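5.3 Checking the cup-stacking task in simulation

Run this check before you connect the arm to mains power. It uses the same task file as the bench build, so any change made here carries over when the Zornlow controller is attached.

Before you start

The workshop PC must have Stasico 3 installed and the arm profile from section 4 loaded. Close any other program that uses port 1027.

1. Open the task file and select Simulated arm.

2. Set the seed to 208. The other seeds are valid, but the notes in this section were written against this one.

3. Set the wrist view to On and the room view to Off. The wrist view is the only one the bench build will have.

4. Press Reset and let the cups settle before you issue a move. The controller ignores moves sent while objects are still in motion.

5. Drive the arm by hand to the pick height and stop.

Note: Cups may come to rest on their sides. A cup lying down is a valid state and does not need a reset. The task file treats it as a separate case, with its own approach angle. 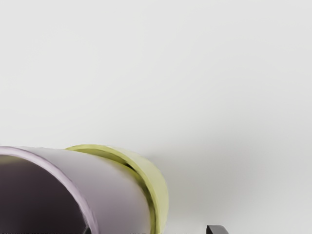
6. Open the Bernar panel and choose Side grasp. Enter a clearance of 6 mm between fingertip and rim.

7. Step the approach one move at a time. Stop if the fingertip touches the outer wall of a cup before the gripper is at full opening.

8. Close the gripper, lift, and save the log.

CAUTION: Do not copy the simulated grip force to the real arm. The simulated cups are rigid and will not crush. Start from the lowest force in table 5 and raise it one step at a time.

Note: Where two cups lie against each other, pick the outer one first — the planner does not check for contact between objects. Diệp Lại's patch in the Lý branch adds this check, but it has not been tested with the side grasp.

If the gripper stops short of the cup, repeat step 5 at a lower pick height. If it still stops short, reload the arm profile and go back to step 4.

Section last revised 2019-01-22.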